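Home Blog Projects Parts Bin About Contact

The week the gripper wouldn't let go

February 25, 2019

So the pick cell at Sidevside finally bit me. Well, it bit a bag of candy, and then it bit the schedule, and I spent most of last week on a stool with a laptop on my knees trying to work out why!

Quick background if you're new. I look after one arm on a bench, and its whole life is picking up small grocery stuff and putting it in a tote. Boxes are easy. Bags are where the trouble lives, and I'd been pretty smug about bags since we swapped to the Nwosu fingers. Then on the night run it dropped 12 out of 33 picks, and on the last one it closed on a bag, reported "no object", and closed harder. Pop. Candy in the cable tray (I'm still finding it).

My first guess was the fingers, so I took them off, cleaned them, put them back and got the same thing. My second guess was the air of the place, basically — dust, humidity, ghosts. Sieglinde Tiedemann, who wrote most of the grasp code before she moved over to Jaltivgate, told me on the phone to stop cleaning things and go read the width log. I hate it when she's right.

The next morning I put the Fox's lemon and blackcurrant bag down on the scuffed white bench top and stepped the close command by hand, a little at a time, with the log scrolling next to me.
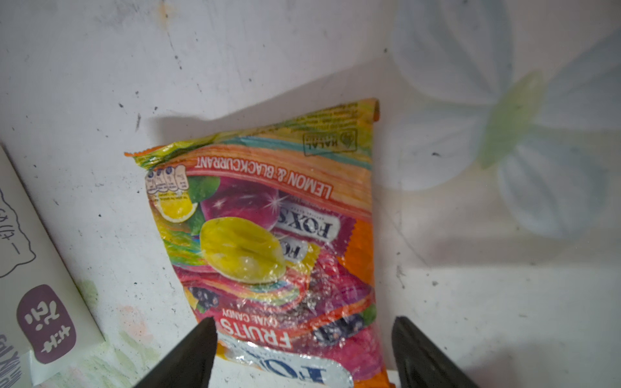 Why would a gripper squeeze harder when it already has the bag?

The controller decides it is holding something by checking where the fingers stopped. If the bag gives and the fingers end up closer together than the minimum width, it thinks it missed, and ours was set to try again with more force.

And there it was in the log. Somebody (me, in June) had set the minimum width to 14 mm for a batch of boxes and never set it back. A pinched fold of film is way thinner than that. Every decent grip on a bag looked like a miss, so it either let go or ramped up until something gave.

The fix took three minutes. I dropped the limit, capped the retry force, and made it stop and call a person after 3 failed closes. I also moved the width setting into the item file so it changes with the product. The part that bugs me is the force ramp. A bag is cheap, but I've had my hand in that cell more than once with the arm in slow mode, and there was no cap on it at all. I've asked for the guard switch to be looked at too.

Still have to redo the numbers for Pristmont, who were promised a clean run. More when I've got it.

Recent posts
Cable ties are not strain relief
Rebuilding the tote sensor, part 2
What I keep in the bench drawer
Slow mode isn't safe mode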